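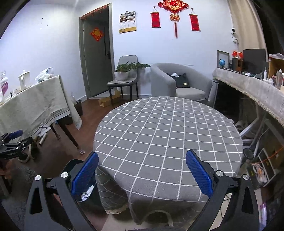

Ticket 741: Agitator seal on the jacketed mixing vessel keeps weeping

Opened by: Brenda Hartley, Celham
Equipment: Gorkier jacketed vessel, bottom-entry agitator
Status: Open, waiting on parts

First entry

Hi all, me again! The seal on our mixing vessel is weeping, same spot as in April. I get a little bead of product under the seal housing, it grows, it drips, I wipe it up, and twenty minutes later there's another one. It only does it with the agitator running. If I stop the motor and leave the vessel full, the housing stays clean (I left it the whole lunch break and came back to nothing).

What I've tried so far:

Snugged up the housing bolts in a star pattern. No change.
Dropped the agitator to the slow setting. Drips slower, still drips.
Checked the barrier fluid pot. It was low, so I topped it up to the line.

Second entry, 3:40 pm

The pot is down again, so the fluid is going somewhere, and I think it's going straight into the batch. I've put batch 251 on hold until the lab has a look at it. Sorry to whoever was counting on that one for the morning truck.

I called Zillura, who sold us the seal kit, and the guy on the phone was really helpful. He asked what pressure we run on the barrier side. I read him the gauge and he went quiet for a second and then said it should be at least 2 bar over the vessel, and ours was sitting dead even with it. So the regulator is my new suspect! I tapped it, turned it, turned it back, and the needle didn't budge.

Third entry

Swapped in the spare regulator from the old Śliwiński unit (same thread, lucky us) and the pressure came right up. Ran water only for an hour. The drip is a lot less but it hasn't quit, which makes me think the faces got scored while they were running without enough pressure behind them. Zillura says the same. They want the old faces mailed back once they're out, so please don't toss them, I've left a labeled bag in the top drawer of the bench.

New face set and O-rings are ordered, 24 hours if the courier behaves. Vessel is drained, locked out and tagged, and my name is on the tag.

Still to do:

Check the shaft for runout before the new seal goes in. I don't think we did that last time.
Order a regulator of our own so the Śliwiński one can go home.
Add the barrier pressure to the start-of-shift sheet, next to the jacket temperature.

If anybody has the dial indicator, can you drop it at my bench? It's not in its case.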